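Slide 4: pay for packing line work, Brorley area

Start with the posted range. Sonden lists line jobs at $23 an hour. Leinonen pays less to start but adds a night rate in June.

Say where the numbers come from: 131 job ads, 64 with a wage shown. Ads with no wage were left out.
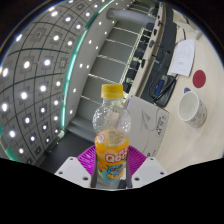 Plastic bottle with a yellow cap and an orange Qoo label.

Next, senior roles. Cikisance asks for two years on the line before a lead job. Mention that overtime is not in the hourly figure.

Pause for questions, then slide 5, benefits.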